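Garantie Asent : refus de prise en charge à 25 mois, normal ?

skjelbred_t
Posté le 30/05/2023
Bonjour à tous. Box domotique Asent achetée chez Ganance, avec l'extension de garantie à 41 euros (oui, je sais). Elle redémarre en boucle. Ganance me répond que l'extension « complète la garantie légale sans s'y substituer », ce qui veut dire, après 29 minutes de musique d'attente, que c'est non. Quelqu'un a déjà obtenu quelque chose ?

Mirabelle54
L'extension à 41 euros, c'est un don. Il faut le déclarer comme tel.
Sinon, la garantie légale de conformité, c'est deux ans à partir de la livraison. À 25 mois, tu es dehors.

tgill
Pas d'accord avec Mirabelle. Reste la garantie des vices cachés, deux ans à partir de la découverte du défaut. Et ça se demande au vendeur, pas à Asent. 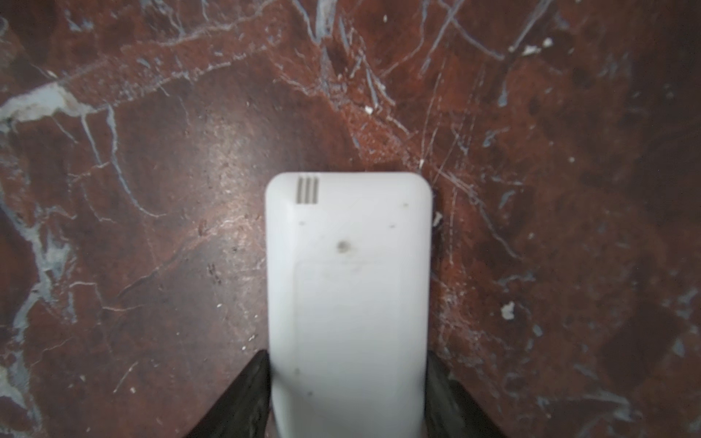

Plastique blanc, petites fentes d'aération, quelques traces.

Mirabelle54
Vices cachés, d'accord, mais à lui de prouver que le défaut existait à l'achat. Bon courage avec une expertise plus chère que la box.

skjelbred_t
Merci. Le conseiller m'a proposé un bon d'achat de 3 euros « à titre commercial ». J'ai demandé s'il manquait un zéro, il a vérifié. Non.

anjana.c
Relis les conditions de l'extension avant tout. Chez Ganance, la mienne courait à partir de la fin des deux ans. Si la tienne est pareille, ils te doivent la réparation, point. Courrier recommandé, puis médiateur.

tgill
+1 pour le recommandé. Par mail ils ont une patience infinie.

skjelbred_t
Article 7, page 11 : « prend effet au terme de la garantie légale ». Je poste le courrier demain.

Mirabelle54
Bon, je retire le don. Garde quand même le bon de 3 euros.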